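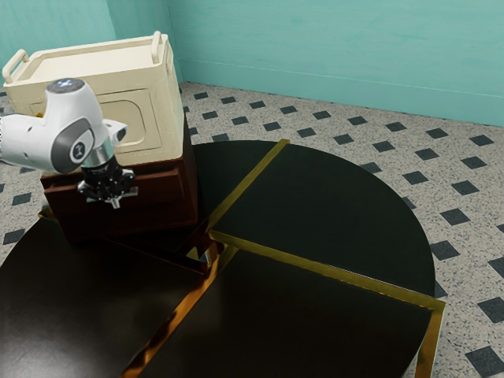 Fig. 1. Wooden cabinet with a cream-coloured container on top, at the back left of a black table.

Storing Dry Beans at Home: Project Report
30 Aug 2025
3 min read

Our group wanted to know whether dried beans keep better in a drawer or on an open shelf. We bought 600 g of Vikum haricot beans and split them into two lots of 300 g. Each lot went into a paper bag with the top folded over twice. One bag went in a kitchen drawer and the other on a shelf by the window.

We left them for eight weeks and weighed both every Sunday evening on the same scales.

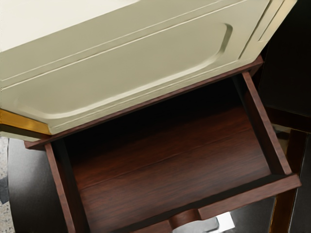 The shelf bag lost a little weight in the warm spell and then gained it back. The drawer bag hardly changed. After soaking overnight, both lots were boiled until soft. The shelf beans took longer and more of the skins split.

We only ran the test once, and our scales read to the nearest gram, so small changes may be error. We would also like to try glass jars, and a second brand such as Juten.

Related reports
Does Salt Slow Down Soaking?
Rice Weevils: A Short Survey
Water Hardness in Nukell and Chukwu

This site uses cookies. By reading on you accept our cookie policy.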